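Ninine Carburettors: your questions, my answers

Updated July 2021

G'day! I get the same handful of emails every week, so I've finally sat down and typed it all up. I'm the only one on the bench at Ninine, which means that if you read this page before ringing, your carbies get done sooner. If your question isn't covered, send me a message through the contact form and I'll get to it after tea.

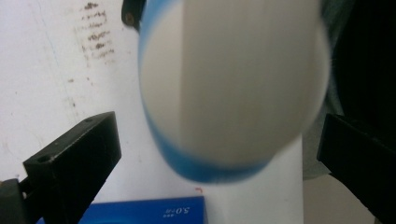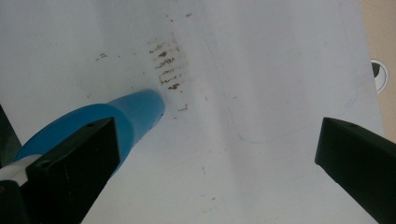
Photos: Prandum

What do you work on?

Sidedraught and downdraught carburettors for older four and six cylinder engines, mostly for people who race, hillclimb or just like a noisy Sunday car. I do singles, pairs and triples. I don't do fuel injection, I don't do motorbikes any more (sorry, too fiddly for my eyesight) and I'll only look at a big four-barrel if you catch me in a good mood.

How much is a rebuild?

A pair is $484, and that covers stripping, cleaning, new gaskets and diaphragms, needle and seat, setting the floats and putting them back together. Return postage is on top. Throttle shafts and bushes are extra if yours are flogged out, and I'll ring you before I touch them. I've been caught out before by doing the work first and asking later, and I didn't enjoy that phone call one bit.

Can I do it myself with a kit?

Of course you can! I sell the Gasser kit, part number 2809, and it's the one I use on my own car. It has everything you need for two carbies except the jets. You want a clean bench, a decent set of screwdrivers that really fit the jets, and a tray to lay things out on in the order they came off. Take photos on your phone as you go. The linkage springs are where most people come unstuck, and there's nothing worse than standing there with one left over.

The kit doesn't list my engine. Will it fit?

The kit goes by carburettor, so the engine doesn't matter. Have a look for the numbers stamped into the body or on the little tag under one of the lid screws. If the tag's gone, email me a clear photo of the top and one of the side with the accelerator pump and I can usually pick it. Lids get swapped between carbies all the time, so go by the body if the two disagree.

What main jets should I start with?

Everybody wants a number from me and I hate giving one over the phone. It depends on the choke size, the cam, the exhaust, the air filter and how high above sea level you live. I've had a perfectly happy little engine on a 100 main and another one with the same capacity that wouldn't pull the skin off a custard until it went up several sizes. Start a touch rich, do a proper run at full throttle somewhere legal, shut it off clean and read the plugs. Then come down one size at a time. One size! If you change the mains, the air correctors and the timing all in the same afternoon you'll have no idea which of them did what.

Why does it cough when I put my foot down?

Nine times out of ten that's the accelerator pump. Take the air filter off with the engine stopped, look down the throat and work the throttle by hand. You want a good strong squirt the moment it moves. If it dribbles, or there's a pause before it comes, the diaphragm is tired or the little check valve is gummed up. If the squirt looks fine, look at your idle jets next, and after that the float level.

My float bowl keeps flooding. Is it the needle?

Could be. Check your fuel pressure first though, please. A lot of electric pumps push far more than an old needle and seat can hold back, and I've had carbies sent to me three times over when all they wanted was a regulator. After pressure, check for grit under the needle, then take the float out and give it a shake next to your ear. If you can hear petrol sloshing inside, bin it.

Do you balance them before they go back?

I set them up as near as I can on the bench, but the final balance has to be done on your manifold with your linkage. Warm the engine right up, disconnect the link between them, get the airflow even with the idle speed screws, then hook the link back up and check again just off idle. Loads of people skip that last check, then wonder why it's lumpy at light throttle.

Can I use pump fuel with ethanol in it?

The diaphragms and gaskets I fit will put up with it. Your old rubber hoses might not. I'd still steer clear if the car sits for months at a time, and I'd drain the bowls before you park it up for winter. A stale bowl goes green and crusty and you'll be paying me to scrape it out.

How should I pack them?

Drain them first! The courier won't carry anything that smells of fuel and neither would I. Leave the lids off a day to air, screw them back down, wrap each carby on its own and put plenty of scrunched paper between them so they can't knock together. Take the trumpets off and pack those separately. Pop a note inside with your name, your phone number, what the engine is and what it's been doing wrong. You'd be amazed how many boxes arrive with no name in them at all.

Can I drop them off?

Yep, the workshop's in Irkisau, behind the tyre place. Ring first as I'm often out the back with the compressor going and won't hear a knock. Parking is on the street.

How long will I wait?

Three weeks is normal. I'm shut for the first half of August while I'm away at a hillclimb, so anything landing then goes on the shelf until I'm back. Kits still get posted out during that time, just a bit slower than usual.

Is there a warranty?

Twelve months on my work and the parts I've fitted. It doesn't cover dirt, so please put a filter between the tank and the pump. If something's not right, ring me before you pull it apart. Most of the time we can sort it in ten minutes with you standing at the car and me on the other end telling you which screw to turn.

Do you buy old carbies?

Always. Seized, cracked, missing bits, I don't mind, I'll have them for the parts. Send a photo and tell me what you'd like for them.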